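Groseo Moored Temperature and Salinity Recorder
Zacharopoulos Marine Instruments
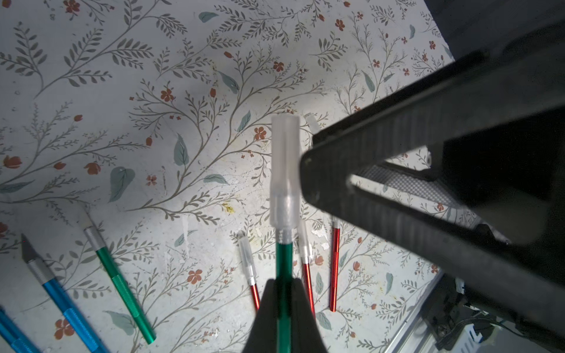
Hobby knife, cap on.

The Groseo is a recorder you clamp to a mooring line, lower into the sea and then try not to think about for a year. It measures temperature, conductivity and pressure, writes the numbers down, and goes back to sleep. It has no screen, no app and no opinions about your data.

We build it for people who run moorings on a budget: university groups, small agencies, the one person in a coastal lab who got handed the mooring program along with a key to a shed. If you have a large ship and a larger grant, there are fancier recorders out there and we wish you well with them. Many of those customers end up buying a few of ours as spares.

What it does

The standard Groseo is rated to 3,000 meters. Sampling can be set anywhere from once a minute to once a day. At one sample every ten minutes, a fresh battery pack lasts 13 months, long enough to cover a year's deployment plus the ship schedule slipping, as ship schedules do. If yours slips by more than that, the recorder saves what it has and shuts down in an orderly way. The data stay in memory with no power at all.

Each reading is stored with a time stamp. The clock drifts a little in cold water. We list the expected drift on the calibration sheet so you can correct for it, and we'd ask you to note the real time when you start the recorder and again when you stop it. Write it on paper. Laptops on deck have a poor record.

The conductivity cell

Salinity is worked out from conductivity, and conductivity cells get dirty. Things grow in them. In the top few hundred feet of water, a cell left alone through spring will turn into an apartment building, and your salinity will sag in a slow, believable way that could be mistaken for a discovery.

The Groseo comes with a guard ring at each end of the cell to slow this down. Replace both rings before every deployment, including the short one you only meant as a test. For moorings in shallow or very productive water we suggest the Briludness pumped cell, an optional part that fits the same housing. It flushes the cell before each reading and then closes off. It also uses more power, so plan on a shorter deployment or a second battery pack.

Getting the data out

Unscrew the blind plug, connect the cable, and open Skendotero, our free download program. Skendotero was written by Jae-in Yang, who looks after all our software and has firm views on file formats. It gives you a plain text file with a header and columns. The header lists the serial number, calibration date, sampling interval and units. You can open it in anything, now or long after we have all retired.

Skendotero will also draw you a quick plot, meant for checking on deck that the recorder recorded. The colors aren't pretty. Please don't put it in a paper. (It has been put in a paper.)

Clamps and mounting

The clamp fits most coated wire and rope. Liners for three line sizes come in the box, and the liners are the part people lose, so we sell them in bags. Tighten the bolts by hand and then with the wrench until the clamp won't turn on the line. Do not use the recorder itself as a handle for this. Mount it with the cell vertical, so that bubbles can leave on the way down.

If you tape over the bolts, trim the tape ends flush. Long tails flap in the current and work loose, and then you have no tape.

Calibration

Every Groseo is calibrated in our bath before it ships, at 17 points across the range. The sheet in the box is for your unit only. We'd like to see each recorder again after every long deployment, for a post-recovery calibration before it's cleaned. Yes, before. We need to know what the sensor was reading in the state it came out of the water. Rinse it in fresh water, let it dry, and send it to us with its residents in place. We have smelled worse.

Turnaround is 13 working days from the time it reaches us. April is the exception, when everybody north of the equator remembers at once that they have a spring cruise. If you're going out in spring, send your recorders in winter.

What's in the box

Recorder with standard conductivity cell
Clamp, bolts and three liners
One battery pack, fitted
Two spare guard rings
O-rings and a small tube of grease
Download cable
Calibration sheet
Printed manual, on paper that survives spray fairly well

Not included: wrench, tape, something to trim it with, ship.

Questions we get

Can I use it in a lake?
Yes. Tell us when you order and we'll calibrate the cell for fresh water. The ocean calibration will give you lake numbers, but they won't be very good ones.

Will it send data home while it's deployed?
No. It's at the bottom of a rope. If you need live data, ask us about the version with a cable connection for surface buoys.

What if the mooring is lost?
The housing has our address engraved on it, and we've had recorders returned by fishing crews on several coasts. We pass them back to the owner at no charge. We can usually get the data off too, dents and all.

How do I order?
Use the form on the contact page, or call. Give us the depth, the line size and the date your ship leaves. The real date, please.

Page last updated 2 December 2023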